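Dikolel gets its gripper back on the bench

The little arm we call Memimico is picking up dishes again at our Dikolel workshop, and I got to hang around for the tune-up in August. It had been off the job for 2 weeks with a sloppy left finger (my fault for not checking the joint screws sooner, I know).

The fix was pretty ordinary. New screws from Zumeo, a dab of threadlocker, then a long afternoon of teaching the pinch point all over again. The wrist camera makes that part so much easier, you just watch the fingertips and nudge!

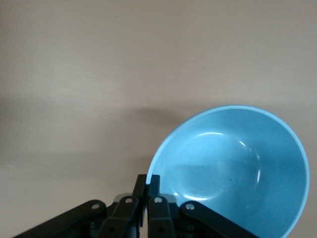
How often do the finger joints need to be checked?

Every 500 cycles from now on, with a full re-zero any time a screw gets turned. The counter read 962 when I finally looked at it, so we were well past due.

Blue bowls are our test piece because the rim is thin and the glaze is slick, so a finger that's even a little off shows up fast. Ebihara, the cafe downstairs, wants the arm for its dish station and asked for roughly 100 clean lifts in a row before they'll take it. I'm running those in the evenings, after the compressor next door shuts off. The spare screws are in the drawer under the controller, and the new check sheet is taped to the inside of the cabinet door.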